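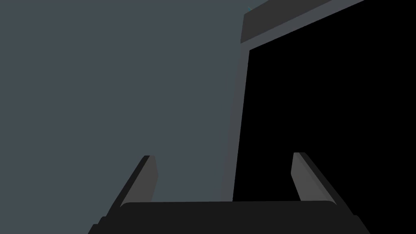 Edileuza Quintana has been selling dawn boat trips at Damasceno for long enough to be tired of the word "guaranteed". She saw it again in October, on a rival's board by the jetty, above a list of river otters, caimans and giant kingfishers.

"You can't guarantee an otter," she says. "I've had weeks with none. Then two on a Tuesday, and everyone thinks I'm a genius."

I had asked to talk to her about Sunlow, the booking site that now handles most of the small wildlife operators on this stretch of river. Sunlow says its members share 2874 bookable trips. I asked Quintana how many of those she thought were different trips.

"Fewer than that. Mine is on there under three titles. Sunrise, birdwatching, photography. It's one boat."

She charges 600 for the whole boat, and it has been 600 for several seasons. The site would like her to charge per head, which she thinks would fill the benches and empty the riverbank. "Six people can keep quiet. Twelve can't. I've tried it."

Her partner in the business, Geetha Achari, is kinder about the whole arrangement. The bookings do come in, she points out, and before Sunlow they spent their evenings answering the phone. What she doesn't believe in is the green leaf badge beside their name.

"We filled in a form," Achari says. "It took about 2 minutes. It asked if we respected nature. What would you put?"

Did anyone come out to check?

"No. I'd have liked it if they had. We'd have given them coffee."

I put this to Elaine Portela, who looks after members for Sunlow. She told me the badge was "a starting point for a conversation". I asked when the conversation would start, and she said the company was looking at that.

Quintana laughed when I read it back to her, then went to see to the fuel. They go out at half past four.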